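3. Data Collection

3.1 Task and setting

The task in this section is the one referred to as table clearing in the rest of the paper: fruit spread on a table is to be moved to a serving dish, one piece at a time, by an operator holding a gripper in each hand. No robot is present during collection. The policy is trained only on what the gripper cameras record and on the tool poses recovered from those recordings, and it meets the arm for the first time at evaluation (Section 5).

We collected in lived-in homes. Our earlier set, Podach, was recorded on a single laboratory bench with a matte gray surface, and policies trained on it degraded sharply when the surface changed. For the present set, Skitside, operators were told to leave the room as they found it and to use whatever table, cloth and dishes the household had. Curtains were left open or closed as the residents preferred. The only items we supplied were the two grippers, a calibration board and a charger.

The objects were chosen to be close to one another in size and to overlap in color. A small mandarin and a red tomato differ little in width at the point of grasp, yet they tolerate very different closing forces. Citrus holds up under a careless grasp and a ripe tomato does not. Darker pieces were added to each layout so that the set would contain low-contrast targets as well as bright ones.
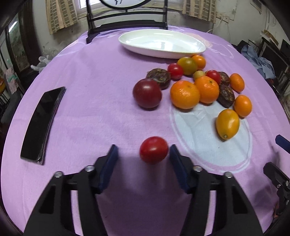
Layouts were not scripted. At the start of an episode the operator placed the pieces by hand in a loose group near the dish, with the single constraint that at least one piece be separated from the rest by more than a jaw width. Pieces were allowed to touch. We found in pilot recordings that operators who were asked to randomize tended to produce evenly spaced grids, and the instruction was therefore reduced to "put them down and start."

Each session was limited to 14 episodes before a rest. Operator fatigue shows in the data as shorter approach paths and a wider jaw opening at contact, and both are learned readily by the policy. Skitside contains 642 episodes in total, from which 3,711 individual grasps were segmented. A grasp is taken to begin when the jaw opening starts to decrease monotonically and to end when it has returned to 90 percent of its value at the start. Grasps in which the object was dropped short of the dish are retained and labeled. Removing them in an ablation lowered the rate of successful recovery and left first-attempt success unchanged within error.

3.2 Two-handed recording

Both grippers record at all times, including when one of them is idle. The idle hand is informative for two reasons. It enters the view of the active hand and must be treated as a moving occluder, and its resting posture determines how quickly the next grasp can begin. Operators were free to alternate hands, to use one hand for several pieces in a row, or to hold a piece in one gripper while preparing the other.

Clock offset between the two recorders was estimated at the start of each session by tapping the jaws together in view of both cameras. Sessions with an offset that drifted by more than 5 milliseconds were resynchronized from the audio track.

Pose recovery depends on stable visual features beyond the table, and a plain cloth contributes few of them. Printed cloth helps when it lies flat. When it wrinkles or shifts under the operator's forearms, features on the cloth move with respect to the room and the estimate is pulled along. We mask the table region during the first pass of tracking and restore it only for the local refinement around each grasp. Reflections on glossy dishes are handled by the same mask. Window glare was the most frequent cause of lost tracking, followed by rapid wrist rotation near the table edge.

Figure 3. Two-handed recording in the Skitside set, view from one gripper camera. The other gripper, at left, holds a small red tomato. The jaws in the foreground are open and hold nothing.
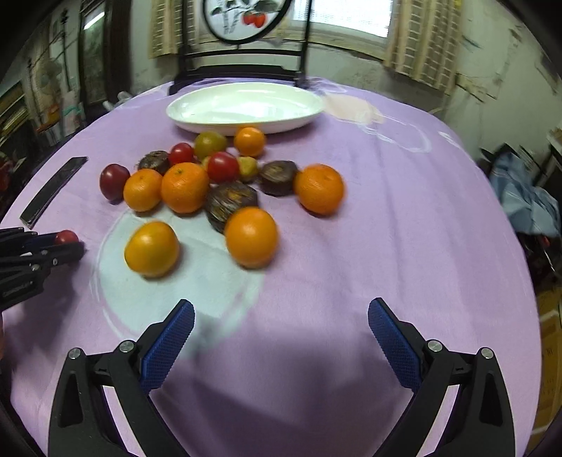
Why not collect the same task by teleoperating the arm, so that the recorded actions match the ones executed later?

Teleoperation removes the mismatch in embodiment, but it is slower per grasp and ties collection to places where the arm can be installed. In a comparison on the Podach bench, operators using the hand-held tools also made contact at lower speed and corrected their approach more often before closing, and those corrections account for much of what the policy needs on soft fruit. The remaining mismatch is kinematic. We address it by discarding any segment whose recovered trajectory leaves the reachable workspace of the arm.

3.3 Labels and release

Grasp segments were labeled for object class, hand and outcome with the Drerar annotation tool. Class labels follow a coarse scheme (citrus, tomato, other), as annotators disagreed too often on finer categories from the wide-angle view. The labels are used for analysis and for balancing batches, and the policy does not receive them as input.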